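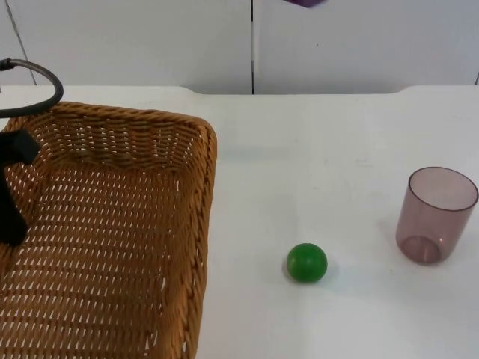
Week 6 notes - Regenerative braking, and where the energy goes

Okay, picking up from where we ran out of time. I'd just drawn the car rolling down the hill and somebody asked why you don't get all of it back. Good question, and it's pretty much the whole lecture, so let's do it properly.

Start with kinetic energy, one half m v squared. You've all seen it a hundred times but I want you to get a feel for the size of it. Take a small electric hatchback, mass 1440 kg with one person in it, going 20 meters per second (that's 45 mph or so, normal road speed). Half of 1440 is 720, times 400, gives 288,000 joules. Divide by 3.6 million and you have 0.08 kWh. That's all the energy there is to catch in one stop! I remember being kind of disappointed the first time I worked it out. But think of a delivery van that stops 200 times in a shift and suddenly it's real money.

Now the chain. The wheels turn the motor, the motor acts as a generator, the inverter turns AC into DC, the battery takes the charge. Every step keeps a bit for itself as heat. If each of those three steps (motor, inverter, battery) is 93 percent efficient, you multiply: 0.93 x 0.93 x 0.93 = 0.80. Then you have to push it back out through the same three boxes to use it again, so 0.80 x 0.80 = 0.64. People forget the second trip on the exam every single year. Please don't be one of them.

And that's before drag and rolling resistance, which take their share while you're slowing down and never give it back.

When regen can't help you

Full battery. There's no room for the charge, so the car cuts regen way back and the friction brakes do the work. If you live at the top of a hill and charge to 100 percent overnight, you'll feel this on your first stop in the morning.

Cold battery. Lithium-ion cells don't like being charged fast when they're cold - you can get lithium plating on the anode, which we'll come back to in April. The software limits the current to protect them.

Hard stops. Say the motor can absorb 60 kW. Our hatchback stopping from 20 m/s in four seconds is shedding 288 kJ over four seconds, so 72 kW on average, and the peak at the start is double that. The friction brakes cover the difference. Sketch the power against time and shade the part above 60. It's a triangle and you'll want it for the homework.

Very low speed. There's hardly any energy left by then anyway, so most cars blend over to friction for the last bit.

Blending is its own art, by the way. Sosina Negussie's guest talk goes into pedal feel on the Ondport shuttle, and she's much better on it than I am, so bring questions.

Homework

1. Redo the hatchback numbers at 30 m/s. Before you calculate, guess the ratio and write your guess down.

2. The Stitis van has a mass of 2,600 kg and makes 171 stops from 12 m/s. Find the total kinetic energy in kWh, then apply the one-way chain.

3. Read the Rosser chapter on inverters, first 10 pages only. The rest is heavy going and we won't need it.

Show your units please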